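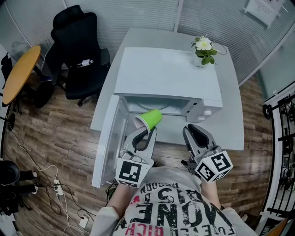
Kultum kitchen week: the gallery

18 Feb 2018

Hi all! I promised a few of you a page about what we've been up to with Kultum, and I've finally sat down to write it. If you're new, Kultum is our collection of kitchen and desk chores, done by people holding a pair of grippers, which then goes off to be learned from. I'm one of the people holding the grippers. My forearms have opinions about this.

We're working through the cup and microwave set right now. Reinaldo Meireles wrote the task list, Akinyi Mrema checks everything that comes in, and I mostly do what the two of them tell me (and complain in the group chat, which is called Padura for reasons that go back to July).

The microwave

One gripper has the green paper cup, the other one is free, and the door is wide open. We do the door as its own task, so for the cup runs it starts out open like this. It's a plain white microwave with two knobs and a glass turntable inside, and I've become weirdly fond of it.

The cup

Paper is so much harder than I expected! Squeeze too much and you get a dent, squeeze too little and it slides out on the way over. Akinyi wants both kinds of mistake kept, by the way, as long as they're labeled. I used to toss the bad ones and she caught me at it, so if you recorded with me last July, sorry, some of your best fumbles are gone.

We have the cup start in different poses too, upright for some runs and on its side for others. On its side is my favorite. You have to think about which way the open end is facing before you close the fingers, and after lunch I get it backwards a lot.

The marker cubes

Each gripper has a block with those black-and-white patterns on it. They're how we work out where the gripper is, so keep your sleeves and your hair off them. Reinaldo threw out 9 of my runs in one go because I kept turning my wrist so the pattern faced my stomach. I was cross for an hour and then I watched them back and, well, fair enough.

The desk

Light gray top, potted plant with white flowers at the back. We're keeping the plant. I asked Reinaldo if it should go and he said no, real desks have stuff on them, and he'd like more clutter in the next round if anything. I've offered him the contents of my bag.

Where we are

The list calls for 74 good runs of cup-into-microwave and we're at 40, so there's plenty left if you'd like a turn. A session is three blocks with a proper break between them - please do take the break, your grip gets sloppy long before you notice it. Akinyi has the sign-up sheet, and she'll walk you through the labels the first time.

Once that's finished we move over to Gandum, the one with the bowls. I've had a go with the bowls already and dropped two. More pictures when we get there!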